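Home Posts Notebook About Contact

We use cookies to remember your settings and count visits. By continuing to read you accept this. OK / More info

The parking machine in Saltbridge, and what I think about icons now

16 February 2020

Quick one, written on the train, so forgive the state of it.

Spent the morning in Saltbridge with Huw Vaughan looking at signs. Proper signs, the wayfinding kind, the ones that tell you where the station is and where the toilets are. Huw did the lettering for the riverside route years ago and has opinions. I had a notebook and no gloves.

First stop, the parking machine behind the library. Four buttons. One green, one red, one blue, one yellow. The blue one has a little arrow going round in a circle. Refresh? Return? Change language? Stood there a good while. A woman with a stroller came up, pressed blue without looking, got her ticket and left. So blue means "more time" and everybody who lives in Saltbridge knows it.

Which bothered me all the way down the hill. Is that a bad button? It works for her. It doesn't work for me, and I'm the one who needs the help, she's parked there 600 times. I kept saying this to Huw and he kept saying yes, yes, but what would you draw. And I couldn't draw it! Tried a clock with a plus sign. Looks like a doctor's waiting room.
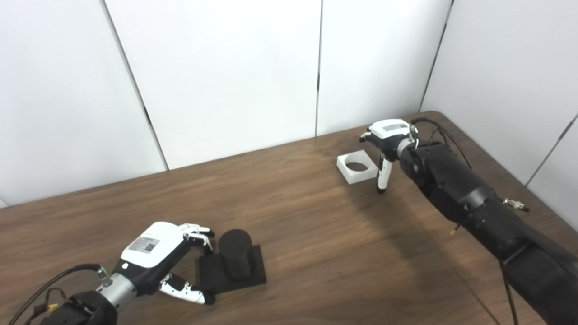 Anyway. The words. That's where I ended up. Just write MORE TIME on the thing. Two words, eight letters, fits on the button if you pick a narrow face. Huw says the town wanted pictures so that visitors who don't read English could use it, and fair enough, but those visitors are standing next to me squinting at the round arrow too.

I used to be all in on icons. When I was at Voyle we had a set of 40 for the ticketing screens and I drew most of them, and I was so proud of the one for "group booking", three heads in a row. Then Viorica Bălan sat eight people down and asked what it meant. Queue. Family. Toilets, one guy said. Somebody said "people are watching". Not one of them said group booking. I argued with her about the test for a week. She was right and I was being a baby about it.

What we did in the end was put the word underneath and make the heads smaller. Then smaller again. By launch they were basically dust. Could of saved a month.

Lunch was soup, skip that.

After lunch the river path. Huw's signs are still up, most of them, and they have held up really well. White on dark green, big x-height, arrows with a fat shaft so they don't vanish at dusk. The distances are in minutes of walking, not miles, and I love that. Though whose minutes? Huw paced them himself and he has legs like a heron. I was late to everything.

Two of the signs have been replaced by somebody else, and it shows. Same green, near enough. But the arrow sits after the words on the left-pointing one, so your eye reads STATION and then gets yanked back the way it came. Arrow goes on the side it points to. I thought that was settled about the time of the horse.

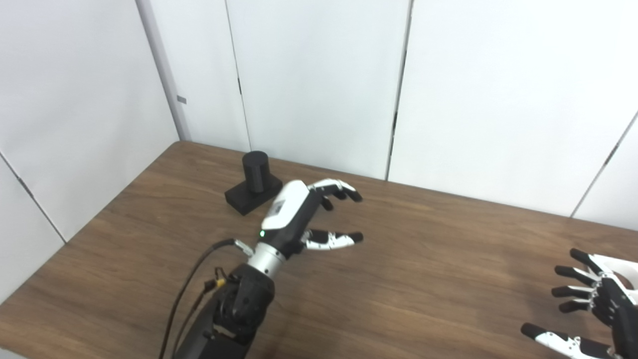 Huw didn't seem to mind much. I minded a lot. He said a sign is lucky if it gets ten years, and then someone with a purchase order buys a diferent one out of a catalog. The replacements are from Skerier, going by the small print on the back, and they're nicely made, I'll give them that. Rounded corners, no sharp edges, hidden fixings. Just laid out by someone in a rush.

There's also a map board by the footbridge with no "you are here" on it. There was one once. It has been rubbed away by fingers, everyone pointing at the same spot, so now there's a pale smudge and the smudge does the job. Took me a second and then I was delighted. I would put the smudge on the next one deliberately.

Things I want to look up when I'm home:

- whether anyone has tested walking minutes against miles with older people
- who drew the round arrow, and what they think it means
- narrow typefaces that stay open at small sizes (Emrys Griffiths sent me a list in August and I never opened it, sorry Emrys)

Also I owe Morfudd Harries an answer on the Wirnwood leaflet. Morfudd, if you're reading, the answer is yes to the bigger type and no to the second map. People will fold it the wrong way whatever you do. Put the phone number on both sides.

Train's coming into Wirnwood now and the screen over the door says the next stop is the one we just left. Will fix typos tonight.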